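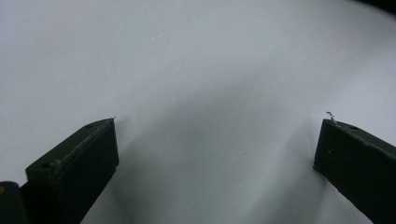

The white top, with nothing on it.

White Table Questions, All in One Place

I get the same handful of emails about my white worktable over and over, so I finally put the answers on one page. Last updated June 3, 2023.

What table is it?
It's the Mayrhofer, the plain matte one in white. I paid 488 for it, delivered, and carried it up the stairs with my neighbor Jonas Berchtold (thanks again, Jonas, and sorry about your thumb).

Does matte white get dirty faster than glossy?
I don't think so! It shows coffee rings sooner, sure, but my old glossy one showed every fingerprint I ever left on it and drove me up the wall. I'll take a coffee ring.

What do you clean it with?
Warm water and a drop of dish soap on a soft cloth, then a dry cloth right behind it. That's my everyday routine. For pencil marks I use a white eraser, and for anything sticky I get out the Nustik spray, let it sit for 6 minutes and wipe. Go easy on the spray. Lorenz Zaugg wrote to me in April that he'd used half a bottle in one go and his whole apartment smelled like lemons for days.

Can I use a melamine sponge?
Please don't, or at least try it underneath first. It's a very fine abrasive and it left me a shiny patch near the back corner that I still see every single time I sit down.

Why does my white table look blue or gray in some spots?
It's the light. Mine goes a cool, slightly bluish gray on one side and a duller gray toward the middle, and the top is the same color all over. I scrubbed at a "stain" for ages once before I figured out it was a shadow. Switch on a lamp from the other side before you reach for the soap.

Do you keep anything on it overnight?
I try to clear it every evening. Small stuff goes in the Firo drawer unit next to it, paper goes in a tray, and mugs go to the kitchen (most nights, anyway).

How wide is it? Will it fit in a small room?
80 cm deep and 200 cm long, so measure your doorway too. The legs come off, which saved us on the landing.

Is the Ultico desk pad worth it?
I liked it for writing and sent it back anyway, as it kept sliding toward me.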